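Frequently asked questions: the Wirance demonstration program

What is the program collecting?
Short examples of everyday table tasks, recorded with a hand-held gripper. The Flistus learning system is trained on these examples.

Do contributors need experience?
No. Each contributor completes a practice period of 2 hours at the Clolusdale centre before any recording is kept.

How long is a session?
A session runs for 3 hours, with a break of 12 minutes at the midpoint. Contributors may stop at any time without giving a reason.

Are unsuccessful attempts kept?
Yes. They are labelled as such and stored separately. Please do not delete them.

Who answers questions about consent and records?
Please write to Dörte Hagedorn, Program Coordinator. Replies are sent within 5 working days.

How should the table be arranged?
Arrangements are varied between sessions so that the system does not come to rely on a single layout. Items may be placed close together or well apart, as with the cream-coloured tray between the gripper fingers and the bowl and saucer set farther back. Plain and patterned surfaces are both accepted.
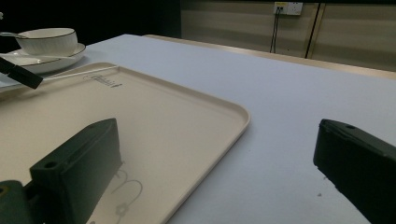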